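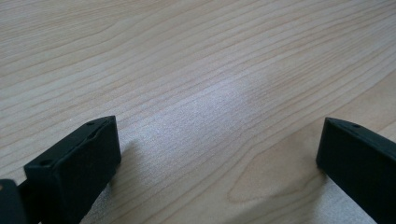

図1 明るい色の木目の天板、中央に光の反射

化粧品通販実務 第3回配布資料
色番号と返品:ファンデーションを画面越しに売るということ
担当:Mirjam Brouwer(Vesbridge校 通信販売コース)
2021年5月版

前回の補足から。送料の課題で「返品送料は客負担、ただし店が悪いときは店負担」と書いた人が多かったのですが、「店が悪いとき」の定義を書いた人は少数でした。定義のない規定は、問い合わせ窓口の担当者の気分で運用されます。担当者の気分は昼食の前後で変わります。今回の課題でも同じところを見ますので、そのつもりで。

1. 色番号は何を約束しているか

ファンデーションの色番号は、たいてい明るさと色みの組み合わせでできています。明るさは数字、色みは文字で示すことが多く、ピンク寄り、黄み寄り、その中間、という分け方が一般的です。ここまでは覚えやすい。困るのは、この体系がメーカーごとに別物だという点です。

教材で使う架空でも何でもない悩みとして、次の対応を考えてください。Narnesska の「20」は同社の中間色です。Noton の「20」は同社で二番目に明るい色です。両方を扱う店で「いつも20番です」という客が来たら、その人について分かるのは、20という数字が好きらしいということくらいです。

さらに名前の問題があります。アイボリー、サンド、ベージュ、ハニー。食べ物と地質から借りてきた言葉が並びますが、ハニーがサンドより濃いかどうかは、蜂蜜と砂をどこで買ったかによります。商品ページに色名だけを載せ、番号を載せない店がありますが、真似しないでください。逆に番号だけの店もあります。客は番号で注文し、色名で苦情を言いますから、両方必要です。

商品ページに最低限ほしい項目
・メーカーの正式な色番号と色名(表記を勝手に直さない)
・その製品の全色のなかでの位置(明るい方から何番目か)
・色みの説明(ピンク寄り、黄み寄り、中間)
・仕上がり(つや、半つや、マット)
・旧番号がある場合はその対応

最後の項目は忘れられがちです。リニューアルで番号が変わると、常連客ほど旧番号で検索します。検索結果が0件だと、常連客は廃番になったと思い、よその店へ行きます。よその店には旧番号が書いてあります。

2. 画面の色はなぜ当てにならないか

客の画面の明るさ、色温度の設定、夜間モード、部屋の照明。店側で管理できるものは一つもありません。店が管理できるのは、撮影時の光、カメラのホワイトバランス、画像の色空間くらいです。管理できるものだけは管理しましょう。

実務でよくある失敗を挙げておきます。

色見本の塗布を別々の日に撮る。窓からの光で撮っていると、曇りの日に撮った色だけ青く沈みます。全色を同じ日、同じ照明で撮ってください。途中で昼休みを入れるなら、照明は触らないこと。

新色だけ後から足す。一色だけ背景の白が違う見本表は、どの店にもあります。見つけても嬉しくありませんが、見つからない店のほうが少ないので、演習の題材には事欠きません。

メーカー支給の画像と自店で撮った画像を混ぜる。支給画像は補正の方針がメーカーごとに違います。同じ表に並べるなら、全部支給か、全部自店か、どちらかに決めます。

腕の内側に塗る。慣例として広く行われていますが、腕の内側と顔では肌の色が違うことが多い。載せるなら「腕の内側に塗布」と書き添えます。書き添えたところで読まれるとは限りませんが、返品のやりとりで引用できます。

「お使いの画面により実際の色と異なる場合があります」の一文について。入れてください。ただ、この一文を入れれば返品が減ると考えている人がいたら、自分が最後にこの種の注意書きを読んで買うのをやめたのはいつか、思い出してみてください。

3. 事例:Arriaga店の見直し

卒業生の Koen Schouten さんが勤める通販店 Arriaga から、教材用に数字をもらいました。対象はリキッドファンデーション一製品、期間は昨年の9月のひと月です。

出荷数 1,476点
うち「色が合わない」を理由とする返品 130点

割り算をすると返品率はおよそ8.8%になります。高いか低いかは、比べる相手によります。本人は「高い」と言い、上司は「去年は数えていなかったので改善かもしれない」と言ったそうです。数えていなかった年と比べるのは、経営会議ではよく見る手法ですが、答案では認めません。

この店が調べて分かったことを、順に書きます。

返品の多くは、隣り合う二色に集中していました。商品ページの見本ではこの二色がほとんど同じに見えます。客は迷い、迷った客は安いほうを選ぶこともできないので(同じ値段です)、在庫が多いほうを選んでいました。

返品理由の選択肢は「色が合わない」の一つだけで、明るすぎたのか暗すぎたのか、黄色すぎたのかが記録されていません。返品が山ほどあるのに、どちらへ直せばよいか分からない。もったいない話です。

問い合わせ窓口では Roos Lambrechts さんが個人の表計算ファイルに客の訴えを書き留めており、いちばん役に立つ資料はこれでした。ファイル名は「めも2」です。「めも1」の所在は不明です。

そこで店は、返品理由を「明るすぎる」「暗すぎる」「黄みが強い」「赤みが強い」「その他」に分けました。すると「その他」が一番多くなりました。自由記述欄を読むと、かなりの人が「思っていたのと違う」と書いています。選択肢の設計とはそういうもので、一度では決まりません。二度目の改訂で「顔と首の色が違って見える」を加えたところ、「その他」は目に見えて減ったとのことです。

考えてほしい点:上の数字には、返品せずに引き出しにしまった客が含まれていません。面倒なので返さない、という客は次も買わない可能性があります。返品率が下がったとき、それが色選びの改善なのか、返品手続きが面倒になった結果なのかを、どの数字で見分けますか。

4. 開封済みの返品をどうするか

色は塗ってみないと分かりません。塗るには開けなければなりません。開けたものは衛生上、再販売できません。この三段論法が、化粧品通販の返品規定を書く人の胃を痛めてきました。

選択肢は大きく分けて次のとおりです。

A案 未開封のみ受け付ける
規定は一行で済み、損失も読めます。客から見れば「色が合わないと分かる前なら返せます」と書いてあるのと同じなので、初回購入の足が止まりやすい。

B案 開封済みも一回まで交換する
初回購入者には親切です。戻ってきた品は廃棄になるため、原価と往復送料が店の負担です。「一回」を製品ごとに数えるのか、客ごとに数えるのかを必ず書くこと。書かないと、数え方は客が決めます。

C案 先に少量サンプルを送る
小袋のサンプルを有料で送り、本品購入時にその代金を差し引くやり方です。返品は減らせますが、サンプル代と封筒代と人手がかかり、注文まで日数が延びます。その間に客は別のものを買うかもしれません。なお、自店で小分けして配ることは、製造業の許可などの規制にかかる場合があります。メーカーが用意した小袋を使うのが基本で、必ず自国の規定を確認してください。「みんなやっている」は法令ではありません。

授業内で Triin Jaunzems さんから「B案とC案の併用は」という質問がありました。可能です。サンプルを試した客は開封後の交換対象から外す、という線引きがよく使われます。ただし規定文が急に長くなるので、窓口の人が電話で一息に読める長さかどうか、声に出して確かめてください。

損失の見積もりは、式で書けば単純です。

月間の負担額=返品数×(原価+往復送料+処理の人件費)

人件費を書き忘れる答案が毎年あります。箱を開け、中身を確かめ、記録し、客に返事を書き、箱を捨てる。これらはひとりでに起こりません。

5. 色選びの質問票

質問票(いわゆる診断)を設ける店が増えました。設計の際の注意を述べます。

「あなたの肌色は?」と聞かない。答えを知っている人は質問票を使いません。

手首の血管の色で色みを判定させる質問は人気がありますが、照明にも見る人にも左右されます。載せるなら参考程度とし、判定をこれ一つに任せないこと。

「今使っている製品と色番号」を聞く。客の手元に実物があり、合っているかどうかを本人が知っているので、強い手がかりです。続けて「その色は明るすぎる/ちょうどよい/暗すぎる」を聞きます。後半を省くと、合わない色を忠実に再現してお届けする仕組みができあがります。

「分からない」を必ず選択肢に入れ、選んだ人を行き止まりにしない。サンプルの案内か、窓口への連絡先を出します。

設問は短く。Willy Van Beek さんが前年度に提出した質問票は設問も論理も見事で、途中で全員が離脱しました。読み物としては今でも勧められます。

6. 課題

次の条件で、商品ページの色説明と返品規定の案を作成してください。

・製品:Noton のリキッドファンデーション(色数、価格は配布済みの製品表を参照)
・色説明:一色につき二文まで
・返品規定:A〜C案のいずれか、または併用。選んだ理由を添える
・返品理由の選択肢一覧
・月間負担額の見積もり(仮定した値はすべて書き出すこと)

分量は全体で3,000字以内。図表は字数に含みません。図表に文章を詰め込んで字数を逃れる手口は把握しています。

採点では、規定に書かれていない場合が起きたとき窓口の人が困らないか、を重く見ます。色説明に「どんな肌にもなじむ」と書いた場合は減点します。全色にそう書いた答案が過去にあり、それなら一色でよいはずです。

7. 用語の確認

色み:同じ明るさでもピンク寄りか黄み寄りかの違い。英語のアンダートーンの訳として使われるが、厳密には肌の側の性質を指すことも多い。答案ではどちらの意味か書く。

酸化による色の変化:塗ったあと時間がたって色が暗く、または濃く見える現象を、客は「くすむ」と言い、店は「酸化」と言う。原因は皮脂との混ざりや溶剤の揮発などさまざまで、いつも酸化とは限らない。返品の返信で断定しないこと。

廃番:製造を終えた色。在庫が残っていても、ページにはその旨を書く。

ロット差:製造時期による色のわずかな違い。苦情のメールでこの語を先に出すのは最後の手段。出す前に、手元の在庫で比べる。

次回は成分表示の転記ミスを扱います。自宅にある化粧品の外箱を一つ持ってきてください。中身は要りません。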